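Group project report, module 2 — Footbridges and small culverts in Sturkance: what state are they in and who pays?

Final version (replaces the one handed in before December)

1. Why we picked this

Sturkance is a district with a lot of water in it and not much money. We wanted something on infrastructure that wasn't motorways or big bridges, as every other group had those. Small crossings get left out of most lists. A culvert under a lane is not exciting until the lane goes in after heavy rain and the school bus has to go the long way via Pulline.

Question we set: how good are the district's own records on small crossings, and does the repair money go to the ones in worst condition?

Second question (added by our tutor): would a simple scoring sheet filled in by non-engineers give a useful ranking?

2. What we had to work with

The district register. It's a spreadsheet with 623 entries, one per crossing, going back a long way and filled in by different people with different habits. Some rows have span, material, year built and last visit. Some have a grid reference and the word "pipe". There are two columns called Condition. One uses A to E, the other uses 1 to 5, and 5 is good in the older rows and bad in the newer ones. We lost most of a week to that.

Also the repair budget papers, which are public, and a set of complaint logs from the roads office. Total complaints in the log 2,946, but that includes potholes, signs, hedges, everything. Sorting out the ones to do with crossings was done by keyword search and then reading. We probably missed a few where people wrote "the dip by the farm" or similar.

3. Method

Picked 16 crossings for site visits. Not random. We wanted a spread of type and age, and we had to be able to reach them by bus or on foot, so the Wutasa valley is over-represented and the north side hardly appears at all. This is a weakness and we say so again in section 6.

Scoring sheet was one side of A4. Five headings: deck or road surface, side walls or parapets, the opening (is it blocked), the banks up and down stream, and signs of movement. Each one 0 to 4, high is bad. Two people scored every site without talking to each other and then compared. Where they were more than one point apart we went back to the photos and agreed a number.

We did not go under anything or into the water. Risk assessment ruled it out and fair enough.

4. Results

Blocked openings were the commonest problem by a long way. Branches, silt, a fence panel in one case. Structure itself was often fine. The old stone arches near Wutasa mill scored better than we expected and better than the concrete pipes put in much later, where the joints had opened up and soil was washing out at the ends.

Worst site was the double pipe on the lane between Wutasa and Pulline. Both of us gave it 4 for the opening and 3 for movement. The verge has dropped and there's a crack along the tarmac following the line of the pipe. In the register it is down as condition B, last visit blank.

Best was the timber footbridge at the Pulline recreation ground, which has had a new deck and handrail. It's also the one most people walk over, and that ties in with the next bit.

Money. Going by the budget papers the repairs follow complaints more closely than condition. A footbridge in a village with a lot of dog walkers gets dealt with. A pipe under a back lane with three houses on it doesn't get reported, so it isn't looked at, so the register stays blank. We can't prove that is the cause from this amount of data but the pattern was there in every year we looked at.

The two scorers agreed to within a point on most headings. Surface was easiest. "Signs of movement" was the hardest and the wording on the sheet needs changing, one of us read it as movement since last visit and the other as any movement at all ever.

5. Cost of doing it properly

We asked Keskinen, the contractor that does drainage clearance for the district, what a routine visit costs. They wouldn't give a price in writing but talked us through how long one takes. Clearing a small culvert by hand is a short job if it's done every year and a long one if it's been left. Most of the time goes on travel and on putting signs out.

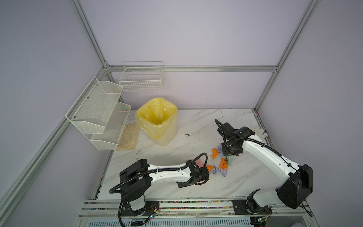 So the saving is in grouping the visits. If the crossings in one valley were done on the same trip the signs and van are already there. At the moment jobs go out one at a time as they are reported, and the same crew can be in Wutasa twice in a fortnight.

Our rough plan would be to start with the 300 crossings that have no visit date at all in the register, do them by valley, use the one page sheet, and only send an engineer where the total comes out at 12 or more. We haven't costed the engineer's time. Ran out of weeks.

6. Problems and things we'd change

Sample too small and too near the bus route. Said already.

All visits were in a dry spell, so we saw openings with hardly any water in them. A culvert that looks big enough then may well not be in February.

The complaint log has no location field, just free text. Matching it to the register took longer then everything else put together. A dropdown with the crossing number would fix it, and small number plates on the crossings so people can quote them.

The scoring adds up the five headings as if they matter equally. They don't. Movement should count for more than surface. We tried doubling it and the top four stayed the same but the middle of the table shuffled about quite a bit.

7. Summary

Register is patchy and in places misleading. Repair money seems to go where people complain. A simple sheet gives a usable ranking if the wording is tightened up — it won't replace an inspection. Sorting out the two Condition columns would cost nearly nothing and should be done first.

Appendix A is the scoring sheet, Appendix B the site table. Site 9 is missing its grid referance, will be added.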